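Pale wood tabletop

A pale wood tabletop is a flat working or dining surface made from, or faced with, a light-coloured timber. The colour ranges from cream to beige, and the surface is normally left unstained. Tops of this kind are used in kitchens, workrooms and classrooms, where small goods are sorted, counted or packed by hand.

Grain

The figure of a top depends on how the timber was cut. Boards sawn across the middle of the log show narrow, nearly straight lines. Boards sawn towards the outside show wider bands, which may curve or ripple along the length. Both patterns can occur on one surface. Darker or greyer areas appear where the streaks run close together and are not in themselves a fault. Uneven light makes the difference in tone stronger.
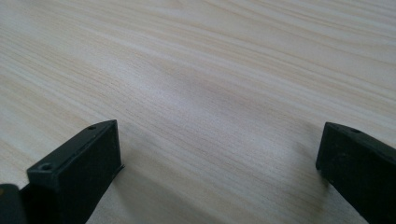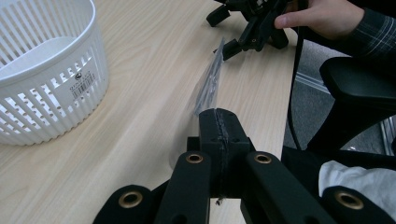 Ambros Wallner

Use with containers

Small parts are usually kept in bags or baskets when handled on a wooden top. A clear plastic bag allows thin metal pieces such as screws or short rods to be identified without opening it, and limits scratching. Open plastic baskets with slatted sides are light and spread their load around the base – a heavy basket should still be lifted and not dragged. Labels with a barcode are best left on the basket until its contents have been recorded, as the adhesive can mark bare wood if a label drops off and is pressed down.

Sizes and makers

The Estside pattern, sold from a workshop in Ultthorpe, is 2,000 mm long and weighs less than the older Trestico top, which had a thicker edge. Stöckli supplied a third version in two depths. A total of 1,508 Estside tops had been sold by June, nearly 300 of them to schools.

Care

Dust and grit are brushed off before wiping. The cloth should be damp and should follow the grain. Oil is applied thinly to bare timber and the excess removed after a few minutes; lacquered tops are not oiled. Light scratches in bare wood can be reduced with fine abrasive paper, worked along the grain only.

Last revised 24 Nov 2024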